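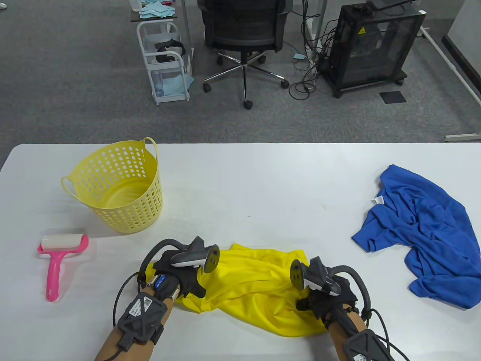
1/ Our last home game of the summer, and I spent all of it on the bench. Mon 22 September, so the legs have had a day to seize up despite not being used.

Tags: Women's football, Lower leagues, Matchday

2/ Bakada Ladies v Nijs. We are ninth. They are tenth. The club's post called it "a clash", and I suppose two teams did turn up at the same ground.

3/ Gate was 40. The tannoy gave it as 301, then there was a pause, then the tannoy gave it as 40.

4/ Our new formation lasted until the first throw-in. Jeanine Baert, who is the manager and also my lift home, shouted "shape!" for a while and then just "please!"

5/ Nijs scored first. Long ball, bit of wind, our keeper and our centre half each being terribly polite. After you. No, after you. One-nil.

6/ I was told to warm up. I warmed up. I was told to sit down. I did this three times and I'd like it added to my appearance record.

7/ Equaliser just before the break, a header off the back of somebody's shoulder. Four players claimed it. The ref wrote down a number none of us wear.

8/ Half-time talk from Jeanine: "More of that." More of what, she didn't say. Oranges were good though. Proper ones, cut into quarters, a bit warm.

9/ Second half was mostly a dispute over whose throw it was. If you like throw-ins you missed a classic.

10/ The Nijs left back is a serious player, by the way. Went past our whole right side twice and had the manners to look embarrassed. Someone in a higher division should ring her.

11/ Alasdair Morrison behind the goal, same spot as every week, same flask: "Shoot!" We were taking a goal kick.

12/ Eighty-something minutes, penalty to us. Soft. Very soft. I'd have been livid if it was the other end, and I was on my feet screaming for it.

13/ It was saved. Then the rebound hit the post. Then the rebound from that went in off our captain's knee while she was trying to get up. 2-1, and a knee slide from someone who was already on the floor.

14/ Was I sent on to see out the game? I had my shin pads on. I had my hair done. The board went up and it was for Nijs.

15/ So we're still ninth, because Plirex won as well, and they've played a game fewer. Next up is Fesa away, on the plastic pitch that takes the skin off your hips. Coach leaves at eight from the Co-op.

16/ For the person asking: yes, the raffle was drawn. Ticket 600, pink. Sekar Mandagi won a meat hamper. She's been a vegetarian since July.

17/ Training Thursday, bring a white top AND a dark one, I am not lending mine again.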